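Praltcombe packing hall: robot cells, staff FAQ
Questions to Leonilde Nogueira, shift planning, or Arnaldo Barreto, maintenance. 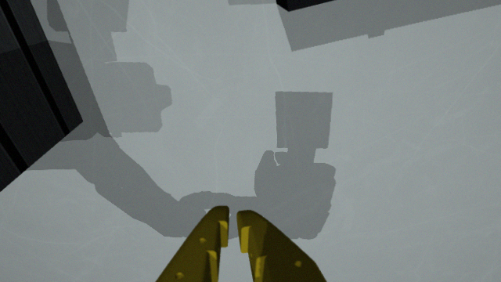
The answers apply to both shifts from the start of the trial on line 3. Line 2 stays manual.

Which jobs change?
Picking small parts from the tray and placing them in the carton insert. Carton folding, labelling and final checks are still done by hand.

Are any posts being cut?
No. The 4 people now on picking move to cell operation or final checks. Pay grades stay as they are.

What does a cell operator do?
Loads trays, clears stoppages, inspects the gripper fingers at the start of each shift and records faults in Trakau.

Why do we rehearse in simulation first?
New pick routines are tested in a simulated cell before they are loaded on the line. Operators can ask to watch a test run.

Is there a target rate?
The planned rate is 600 picks an hour per cell. It is a figure for the machine and is not used in anyone's appraisal.

Can I stop the arm myself?
Yes. Anyone may press the stop button. Only a trained operator may restart.

When is training?
Friday, after the early shift. The session is paid.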